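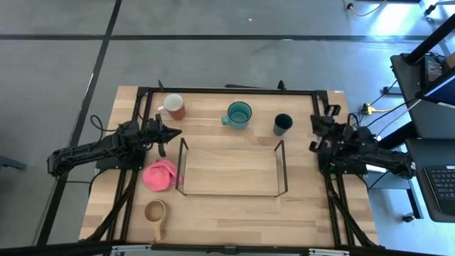
The ferry to Suluddale used to run all winter. Since March it has made 4 crossings a week, and the people who live on the far shore have had to plan their shopping, their doctor visits and their mail to fit.

Lopes, the company that holds the route, says the older of its boats costs too much to keep going. Tickets went up by $5 in the spring. Regular riders can buy a pass, but it is sold only at the Hidovside dock, where the office closes at noon.

Suluddale had 1,239 residents at the last count. Its school sends the older students across the water to Hidovside, and on days with no boat they ride a bus 80 miles by way of Sivlow. Some families now board their teenagers in town during the week.

The grocery has added a second freezer and orders bread in larger lots. The owner of the hardware store has stopped carrying paint, which takes up too much of the space he is allowed on deck. He will order it for anyone who asks before the Friday boat.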